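Jokton

A tabletop perception and grasp-planning stack for one overhead camera and one arm. It looks down at a table, decides what is on it, proposes places to grab, and hands a motion plan to the controller. On a good day all four of these concern the same object.

Maintained by Volkan Yurt. Last revised May 31, 2026.

Status

Usable. The interfaces stopped moving in November, and the config format has been stable since then apart from the time it wasn't (see Migrating, below). If you need something with a support contract, this is a README.

What is in the repo

jokton/perceive — segmentation, labeling and the table-plane fit
jokton/grasp — candidate generation and scoring
jokton/plan — a thin wrapper around Castel, our trajectory planner
jokton/replay — runs the whole stack on saved images with no arm attached
tools/oral — the labeling tool, named before anyone thought about searching for it
data/turkton — the tabletop set used for the regression tests

Installing

Python 3.11 or newer. Make a fresh environment, run pip install -e . from the root, then run make check. The check downloads the model weights the first time and sits there without printing anything while it does so. It has not hung. There is an open ticket for a progress bar, and the ticket is older than some of the code.

Castel builds separately. Its own README is short and correct, and I have nothing to add to it except that the build wants more memory than you expect. Use make -j2 on a laptop.

Running

jokton replay data/turkton/val --out runs/first

This writes one folder per image with the masks, the label table, the ranked grasps and a plain-text log. Read the log first. The overlays are prettier, which is how I once spent a week admiring a mask that belonged to the wrong label.

For a live arm:

jokton live --config configs/bench.yaml --dry

Leave --dry on until you have watched the planned path in the viewer. Without it the arm will do what the plan says, and the plan has never seen your wrist camera cable.

Config notes

table.plane: refit it whenever the camera is bumped. Cameras are always bumped.

perceive.merge_nested: off by default. When on, an object resting in or on another one is folded into its container. This is handy for clearing a table and useless for picking.

grasp.top_k: defaults to 7. Raising it makes planning slower and makes everybody feel more thorough.

grasp.keepout: named regions the gripper may not enter. Anything with a door on it should have one of these covering the door in its open position. The stock config has an entry for the toaster oven, written by hand in table coordinates, and it knows nothing about where your oven is.

plan.retry: how many times Castel may try again before giving up. It gives up politely, with exit code 3.

The Turkton set

Turkton holds 143 top-down images of kitchen items and toy food, split into 120 for training and 23 for validation. Every image has instance masks, a label per mask, and a parent field that says what an object is resting in or on. The labels were drawn in Oral and then checked by a second person, who found that "fruit" had been spelled three ways.

The parent field is the reason the set exists. Our first segmenter was fine with things standing alone on the table and hopeless once one thing sat inside another. It would report a bowl, or a banana, depending on its mood. 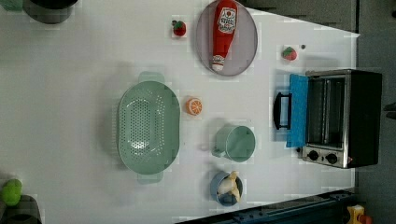
Overhead view, kitchen layout: banana in the blue bowl, ketchup bottle on the plate, oven door open.

Layouts like this one exercise most of what we care about. The banana should come back with the bowl as its parent, and the ketchup bottle with the plate. The colander and the cup are nearly the same green, so color clustering alone likes to make them relatives. The colander is also full of holes, and an early version of the mask cleanup treated each one as an opportunity. If you change anything in perceive/cleanup.py, look at the colander before you look at the score.

Objects that run out of view get the flag partial: true. They keep their masks, they count as obstacles, and they are never offered as grasp targets. Labels on partial objects are best guesses, and Oral lets you write "unknown" without making you feel bad about it.

Known problems

Parent assignment on the validation split is at 87 percent. The remaining cases are mostly small objects near a rim, where "in the plate" and "next to the plate" come down to a few pixels and an argument.

Small dark specks on a white table are sometimes proposed as objects. There is a minimum-area threshold. Set it too high and you lose stems and caps; set it too low and the arm goes after a crumb with great confidence.

The depth estimate on shiny metal is poor. A hand-drawn keepout region is still the answer, and I'm not proud of it.

Migrating

Configs from before the November release used table.height where the current ones use table.plane. The loader still accepts the old key, prints a warning, and assumes the table is level. Yours isn't. Run jokton calibrate and delete the old line.

Contributing

Open an issue with the replay log attached. Pull requests that touch grasp scoring need a before-and-after run on the validation split — the full one, including the images where your change made things worse.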